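Stendard button list - README

Last updated 10 October 2024
Kept by Elsa Midtbø

What's in here

A list of the buttons from the Stendard tins. Old coat buttons, shirt buttons, a lot of odd ones from the Vallgate shop when it shut. One row per button. 2,000 rows in all, 138 of them still without a proper size (see Gaps).

Files

buttons.csv - the main list, start with this
places.csv - where each lot came from, short
colours.txt - the colour words I allow myself
old/ - earlier versions, don't use unless you want to check something

Columns in buttons.csv

id - number, never reused even if a row gets dropped
lot - letter code, look it up in places.csv
size_mm - across the widest part, to the nearest half
holes - 0, 2, 3 or 4. Zero means a shank at the back
stuff - shell, horn, bone, glass, metal, plastic, cloth, or dunno
colour - one word, from colours.txt
worn - y or n, my own judgement
notes - whatever I felt like writing

Blank means not looked at yet. "dunno" means looked at and given up on. Please keep those two apart, I mixed them up in the June version and it took ages to sort out.

How the sorting goes

One lot at a time, never two lots out together. Tip out, wipe, measure, write the row, into a paper envelope with the id on the front. Shell and horn are the hard ones. Shell feels cold on the lip, plastic doesn't. Horn has a grain if you tilt it under a lamp. Bone has tiny dark flecks. Anything I couldn't settle after a second go went down as dunno.

Colours are the weak spot. Did them in daylight where I could but the winter lots were done under a lamp and came out too yellow. Blues and greens are worst, hence teal getting its own word in colours.txt after a long argument with myself. 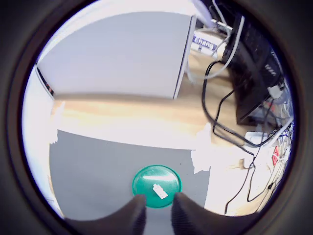
Teal-green plastic lid, small white piece on top.

Lids and tins are not in the list. Only buttons, buckles are out, hooks are out, and so are the toggles from Solheim, which went in a seperate box and may get a list of their own one day.

Lots, in short

A - Vallgate, shop drawers, mostly unworn, still on card when they came
B - Solheim, house clearance, mixed, very worn
C - Zuvovden, one big jar, shirt buttons nearly all the way down
D - no idea. Came with the tins. Treat with care

Lot A is tidy and lot D isn't, so don't compare them as if they were picked the same way. The cards for lot A had prices on. Those are in notes, old money, not converted.

Gaps and known mistakes

- 138 rows with no size. Callipers broke, used a ruler for a bit, didn't trust it, took the numbers out again
- worn is blank for most of lot C
- some cloth ones may be plastic underneath, can't tell without cutting the cloth and I won't
- 10 ids skipped, nothing missing, I just can't count when tired
- "grey" and "gray" both turn up before the last tidy. Fixed in the main file, not in old/

Opening the file

Plain csv, commas, utf-8. If the notes column goes funny in a spreadsheet it's the quote marks, import it as text and it behaves.

Using it

Use it for what you like. Say where you got it. If you publish counts by material leave the dunno rows in, or at least say you took them out.

Corrections welcome, send the id and what you think is wrong. Best ones so far were about glass, which I kept calling plastic in lot B. I check the messages when I rememeber to.

To do

- sizes for the 138
- photograph the backs of the metal ones, makers' names are often there
- lot D, again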